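Grid Placement Study, working group minutes
Saturday, 10.00, Pearce room and by call

Chair: Žofie Ondrejka
Apologies: Damska evaluation team (written comments received)

1. Minutes of the previous meeting

Agreed with one correction. Under item 4, "object held out" should read "cell held out". The distinction matters for the results table and the wording has been changed in the shared copy.

2. Method

ZO restated the question for those joining from Pallbridge: whether a policy trained on demonstrations from a subset of grid cells will pick correctly from cells it has not been shown. The task is two-arm block clearing into a single bin. Start positions are drawn by cell and orientation is left to the operator. Operators choose which arm to use, and the choice is logged.

The tape grid is for the operators' reference during reset. Tedetti asked whether the policy could be using the tape as a cue for position. ZO accepted that this has not been ruled out. Two options were discussed: lifting the tape for the evaluation runs only, or covering the surface with plain board for both training and evaluation. The second is cleaner but means collecting again. No decision; see actions.

Bin position is not fixed to the grid. It is set down by hand at each reset, so small rotations are expected and are treated as part of the variation. 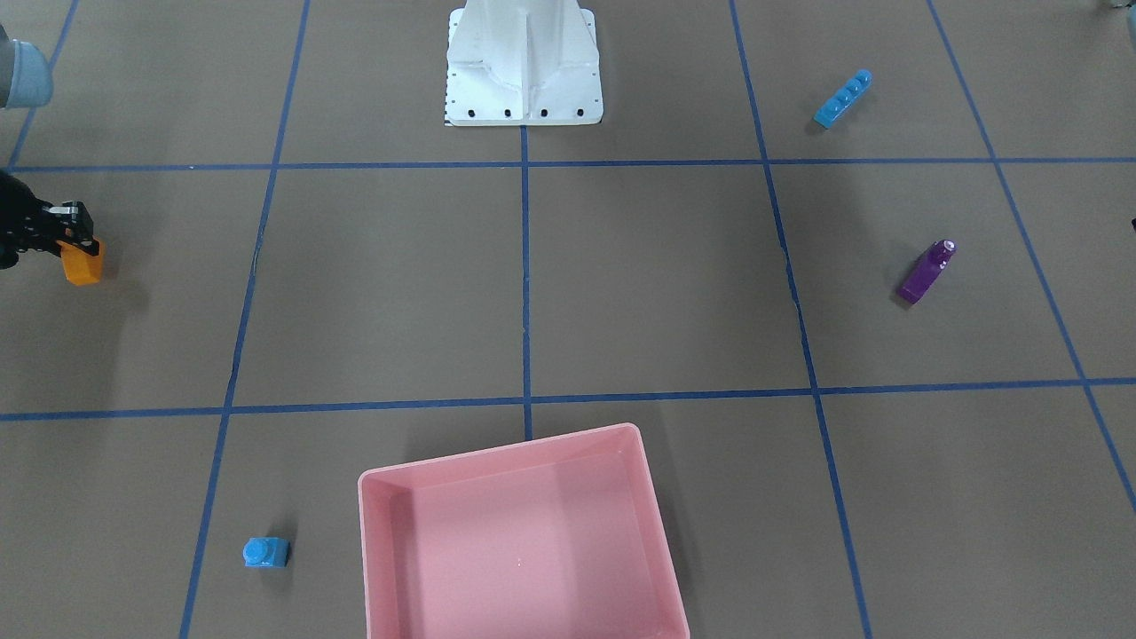
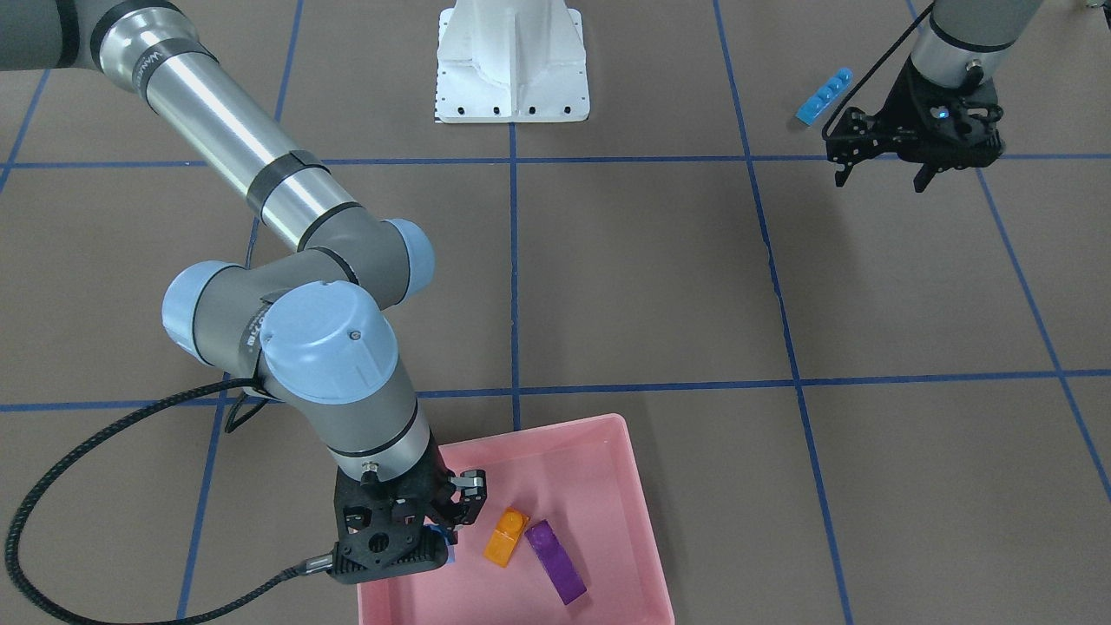 Workspace during block clearing, pink bin in use, blue tape grid on the brown surface.

3. Results to date

The current set stands at 58 demonstrations after exclusions. Two were dropped for a missing wrist stream.

On cells seen in training, picks are reliable with either arm. On held-out cells the drop is confined mostly to the far row, and is larger for the small single-stud bricks than for the long ones. The usual failure is a grasp closing short of the brick, followed by a second attempt from the same approach. Recovery after a missed first grasp is poor and accounts for roughly 5 in every ten failed episodes.

Damska's written comments asked for results by arm as well as by cell. ZO noted that the two are not independent, as operators favour the nearer arm, and a table split both ways would leave several entries with very few episodes. It was agreed to report by cell in the main text and by arm in the appendix — with the episode count given beside each figure.

Tedetti queried the scoring of blocks that come to rest against the bin wall. Current rule: a block counts as cleared if it is inside the rim and released when the episode ends. Blocks still in the gripper at time-out count as not cleared, even over the bin. Rule unchanged, but it is to be written into the protocol, where at present it appears only in a footnote.

4. Timing

Pallbridge reported that the offset between the fixed view and the joint log had grown over the longer sessions. A clock sync at the start of each session has been added. Earlier recordings have been realigned on the gripper close signal, and the realigned files replace the originals in the working folder. Originals are kept on the archive drive.

5. Actions

ZO to cost the plain board option in operator hours and circulate before the next meeting.
Tedetti to run the existing policy with the tape lifted, held-out cells only.
Pallbridge to confirm that the realigned files load with the current reader.
ZO to move the scoring rule into the main protocol and reply to Damska.

6. Any other business

The draft abstract still says "arbitrary positions". To be changed to "held-out cells".

Next meeting in November, same room. Closed 11.20.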